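Irow tea rooms to go deposit-return from September

FOR IMMEDIATE RELEASE

Drosalden – Irow, the tea and coffee chain, is dropping throwaway cups at all 13 of its shops. Starts September. No paper cups, no plastic lids, no exceptions for takeaway.

Customers who want a drink to go will pay a £2 deposit on a returnable cup, handed back in full at any Irow counter. Bring your own and there's no deposit at all, plus 75p off any hot drink. Cups get washed on site where there's room and at the Astum depot where there isn't.

The scheme follows a trial at the Enache Street shop which ran for eight weeks over the spring. Staff there asked for simpler till buttons and a proper drop-off shelf by the door. Both now going in everywhere. Queues were a worry at first but settled down once regulars had got used to it.
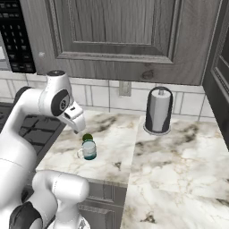

Drinks for sitting in are changing too. The old stacking china is being retired as it chips, and shops can pick their own replacements from a short list agreed with Astum, our supplier. A small glass mug with a clear loop handle and a teal-tinted base is the kind of thing we like for mint tea and other infusions, where half the pleasure is seeing the colour come through. Flat whites and the like stay in china. Larger teapots stay as well – we did ask, and the answer was very firm.

Old china that is still sound will be offered free to community groups in Drosalden and nearby villages. Collection from the depot, mornings only, bring a box. First come first served and we cant hold sets back.

Prices: no change to the menu as a result of the scheme. The deposit shows as a seperate line on the receipt and can be refunded in cash or to card. Lost the receipt? Fine, we only need the cup.

Opening hours stay the same apart from Enache Street, which will open at 8 for the morning trade.

ENDS

Notes to editors

Irow runs 13 tea rooms in and around Drosalden. Cup samples available on request from the press desk at the Drosalden office. Please allow 2 working days for a reply.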